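Stop Asking Me to Bring a Dish

Opinion / Food & Home 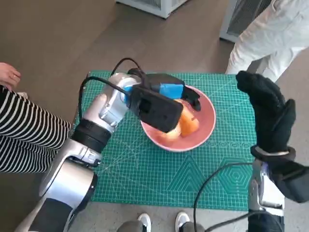

5 min read

I got the sign-up sheet again last week. You know the one. A shared spreadsheet, color coded, with a column for "item," a column for "serves," a column for "allergens" and a column at the end just called "notes" where people fight. My sister-in-law sends it for every single family thing now. So does my office. So does the building, for the courtyard supper, and that's the one that finally got me typing.

My position, for anyone skimming: if you invite people over, feed them. If you can't feed them, invite fewer. Or serve less. Bread, fruit, a pot of something. People will come for bread and fruit. I would.

I know how that sounds. Potlucks are supposed to be the friendly option, the thing you do when nobody's rich and everybody's busy. I grew up on them. Church basement, long tables, the same nine casseroles. I'm not against casseroles. I'm against the sheet.

Because the old way had no sheet. Somebody said "bring something if you want" and people did or didn't. You'd get four potato salads one month and no dessert. Fine. Kids ate rolls. The whole thing ran on nobody checking. Now I have to declare in advance, in a cell, what I'll be making on a night three weeks off when I don't even know if I'll be home by six. And then someone writes under notes, "could this be made without dairy?" It's a cheese tart. So no.

Also the money. People skip over this. A dish that "serves 17," which is what my row said for the courtyard supper, is not a small grocery run. I priced out mine and got to $36 before I'd bought butter. For a party I wasn't throwing. Meanwhile the host row said "cups, napkins." Cups! Napkins!

A friend, Ruxandra Ardeleanu, thinks I have this backward and we've been going at it by text for days. Her argument is that hosting got too hard. That people saw too many beautiful tables on their phones and stopped asking anyone over at all, and the sheet is what brought them back. Split the work and the party happens. Don't split it and everybody stays home. She hosts a lot, in a small place, with two folding chairs and a bench, and she says without the sheet she'd have given up by January.

I think that's half right. Hosting did get too hard. But we made it hard, and then we passed the hardness around to the guests. The spreadsheet doesn't lower the bar at all, it just takes a big fussy dinner and breaks it into pieces and mails out the pieces. Nobody said the dinner had to be that big. Why are there 17 of anything. Why is there a signature drink.

What I want is worse parties. I mean it. Worse and more often. One bowl of cut fruit and a bag of chips and come by after eight. Chairs from the bedroom. If it's melon season you're basically done, melon is the best cheap thing you can put in front of a person and it takes one knife. Peaches are close. Peaches when they're good don't even need the knife.

My grandmother did this and I never heard it called hosting. Door open, coffee on, something sweet on a saucer. Some visits it was store cookies. She didn't apologize for the cookies and you didn't bring anything, if you brought something she was a little insulted and put it up on the fridge. You paid her back by having her over to yours. That was the system. It took years to come out even and probably never did.

That's the part I actualy miss. The owing. With the sheet everybody is settled up by nine o'clock, you ate your share and you brought your share and you carry your own dirty pan home in a towel. Nobody owes anybody a supper. So there's no next one until somebody makes another spreadsheet.

Ruxandra says that's romantic and that my grandmother was doing a lot of unpaid work. OK. Yes. She was, and so were all the women on the block, and I'm not asking to go back to that. Men can cut up a melon. I've seen it done. But a sheet doesn't fix that one either, go look at who's in the rows on yours. On ours it was 9 women and a guy named Paul who put down ice.

A couple people will write to say their dietary stuff makes the sheet neccesary. I take that seriously, my nephew carries a pen. But the host can ask. One call. "What can he eat?" A person who asks me that on the phone has done more for me than any allergen column, and she'll remember it next time.

So I didn't fill in my row. I wrote to the courtyard people and said I'd come and I'd stay to wash up, and that I'd have whoever wanted at my place the week after, nothing fancy, don't bring anything. 3 people said yes right away. One asked if she could bring a salad.

I said no. She's bringing it anyway, she told me so in the elevator, and I guess it's going up on the fridge.

Filed under: Opinion, Entertaining, Neighbors
36 comments
Share this story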